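Jernada
Home Projects Reports People Contact

October
Posted by Ylva Haugen

Hi all,

You asked for something shorter than the last report and with fewer graphs, so I'm going to try to just tell you where we are with the handling software and where the money went. The spreadsheet is in the shared folder if you want it.

The big thing since the summer is that Dirley is finally running as one program. Dirley is our planner (the part that decides what each arm should do next), and until August it was really three scripts that passed files to each other and fell over if one of them was slow. Now it runs as a single process, it keeps its own log, and when something goes wrong I can replay the whole run at my desk. I can't tell you how much nicer my afternoons are!

The second thing is the grasp code, which we call Nesau. Boxes and blocks were fine already. Bags with string handles were not, and they are what Skjelbred cares about most, because so much of what they pack goes out in paper bags. A handle is thin, it's nearly the same color as the bag, and it throws a shadow that the old detector loved to grab at. So I threw out the old detector and we now look for the cord as a curve through space, with the wrist view and the head view both voting on where it is. The wrist view gets the final say once the fingers are close.

I labeled 2318 frames for this, mostly in the evenings with the radio on, and I'd happily never draw another line along a piece of string. The training set uses 2000 of them and the rest are held back for testing. Crossed strands are still the hard case - the curve fit likes to hop from one strand to the other where they overlap, and then the planner believes it has hold of a part of the loop it doesn't have.

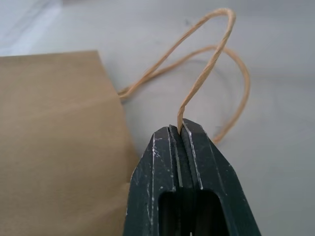
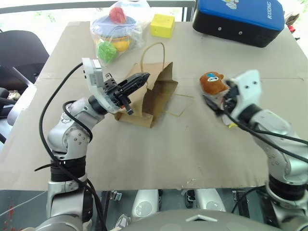

The hopping problem has a fix in progress. I now carry a small confidence number along the curve, and where it drops too low the planner has to wait for a second look from a slightly different angle before it closes the fingers. It costs time on every pick, and I haven't decided how much of that we can live with. My guess is we can skip the extra look when the strands are well apart, but I want to see it in the logs before I promise you anything.

Then there's the two-arm side. Dirley used to treat the arms as taking turns, so one would sit there doing nothing while the other finished its whole move. I've split the plan into shorter steps and each arm now reserves the bit of space it needs for its next step only. That means one arm can be holding a toy while the other is working on the bag, which is what we wrote in the proposal. The reservations are plain boxes at the moment and they're too generous, so the arms are a lot more polite to each other than they need to be. Tightening them up is on my list for the winter.

We did lose time in September and I'd like to be open about that. I updated the camera drivers and the timestamps from the wrist view quietly shifted, so the two views were voting on slightly different moments. Everything looked a little bit drunk. It took me 2 weeks to find, mainly because I was sure the bug was in my new code and kept rewriting perfectly good functions. There's a check at startup now that compares the clocks and refuses to run if they disagree.

On tooling: the replay viewer has a proper timeline, you can scrub through a run and see the plan, the curve and both views side by side. Skjelbred's people have asked for a copy. I've said yes in principle, but the install is a mess and I'd want to tidy it up first.

Spending is on track apart from 2 items. Replacement fingertips cost more than I'd put down, and the storage bill went up when we started keeping full logs of every run. I've moved some of the travel line to cover both, so there's no change to the total. Please shout if you need that as a formal request and I'll fill in the form.

Next up, in the order I'd like to do them: finish the confidence work, tighten the reservations, then get back to the regrasp behavior that I parked in the spring. Regrasping is when an arm puts something down and picks it up a better way, and right now Dirley will only do it if I ask by hand. I'd also like an hour with you before the holidays to talk about whether the second year should stay with bags or branch out into pouches. I have opinions, but I'd like to hear yours first.

Thanks for being patient about September,
Ylva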